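Monday

Early start, in by twenty to seven, and the heating in the back office still not on. Kept my coat on until the first break. Spent the whole morning on the drawer task again with the Mositz robot in the simulator, the little coloured chest in the tiled room.
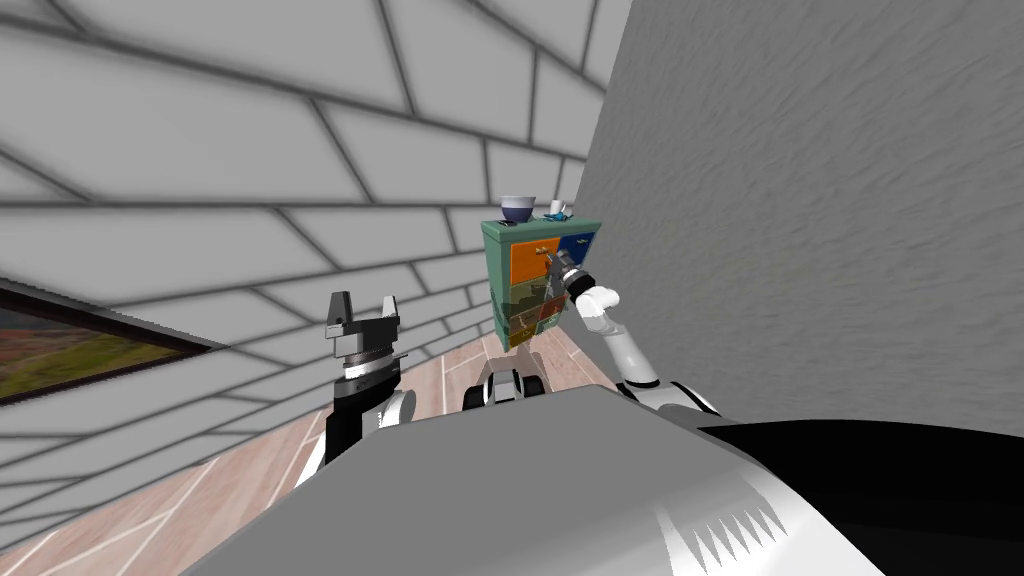
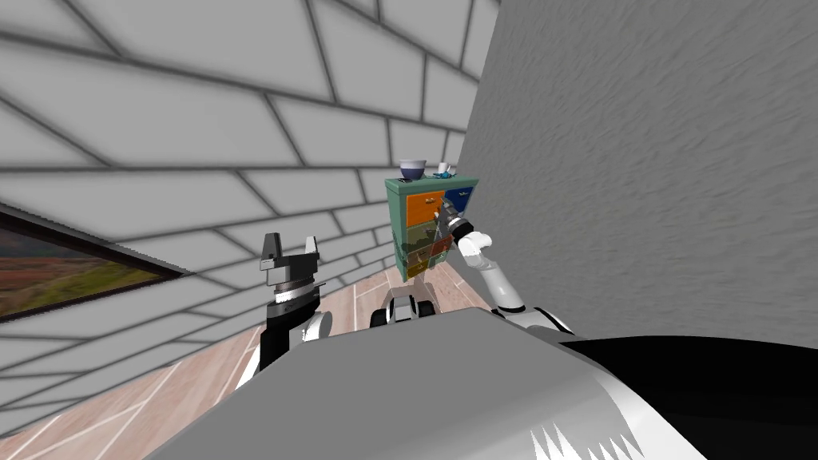

Drawer task in the simulator, right gripper at the top drawers both times.

We have 400 runs to go through by the end of February. Each one has to be watched, marked and given a line of comment if it goes wrong. I did 59 before lunch, which I was pleased with, though my neck was not. The view is tilted so far over that I still catch myself leaning in the chair to straighten it.

Until last autumn I was on the floor at Wada, putting returned stock back in the drawer units with my own hands. There were 20 of us on that shift. Now there are five on the floor and a few of us up here, and the rest went to the Gerance site or left. The pay is a bit better and I don't come home with sore feet. I do miss the talk. Up here everyone has headphones on, and you can go from one break to the next without saying a word.

The part I find odd is being asked what I used to do without thinking. This afternoon they wanted it in writing – how you know which handle to go for, when to stop pulling, what you do with the other hand. I wrote half a page and crossed most of it out. I must have opened thousands of drawers and had very little to say about it. In the end I went down to the floor, opened a few units and made notes as I went. Got some looks.

Meeting at three about Wovlow, the new system for sharing out the shifts. It will set our hours as well as the floor's from next month. I asked who we go to if it gives somebody two lates and then an early, and was told there would be a form. Wrote that down too.

Bus was late. Soup and toast. Must ring the dentist in the morning and take the thicker jumper to work.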